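How much sparkling wine for a toast plus dinner?

Posted December 27, 2024 in Parties & Entertaining

sustow_kitchen
We're hosting a sit-down dinner for 13 people and I'd like to start with a toast, then pour wine through the meal. I have six bottles of sparkling from Soriano that a relative gave us, and I was going to buy red and white for the table. Two people don't drink and one is driving. Is six enough for the toast, and how many bottles of still wine should I get? Also, can I open the red early in the day, or is that a bad idea? The room is tiled and stays cool, if that matters.

2 replies

Ulero587
Six bottles is more than you need for a toast. A regular bottle fills six flutes if you pour a little under full, so two bottles cover everyone who is drinking. Open a third if people like to have a glass while they stand around before dinner. Put the rest away for another time.

For the table, figure half a bottle per drinker over a long meal. You have ten drinkers plus the driver, who may take one small glass or none. That comes to five bottles. I would buy six, three red and three white, and ask the store if they take back unopened ones. Mine does with a receipt.
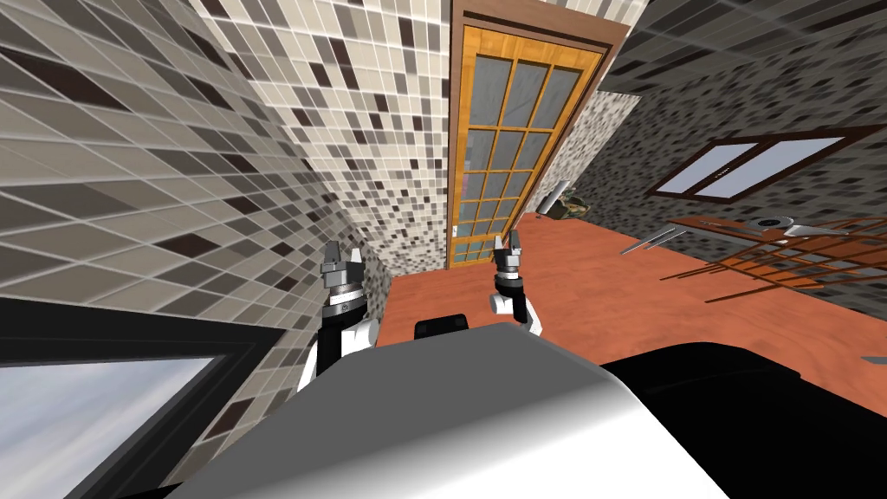

Orange floor, tiled room

Don't open the red in the morning. An hour ahead is plenty for most everyday reds, and pulling the cork without pouring it into something wider does very little. If you have a pitcher, use that. A cool room is good for red. The white should go in the fridge at least three hours before, and the sparkling longer. We did a dinner for my parents in May and I left the sparkling in for only an hour. It foamed all over the tablecloth.

Have something non-alcoholic for the toast too. Sparkling apple juice in the same glasses is fine.

kallholm_2836
Agree on the wine. Get more ice than you think you need, and put out water on the table before people sit down. I always run out of clean glasses before I run out of wine, so check how many you have. Rentals usually have a minimum order, but a neighbor might lend you some.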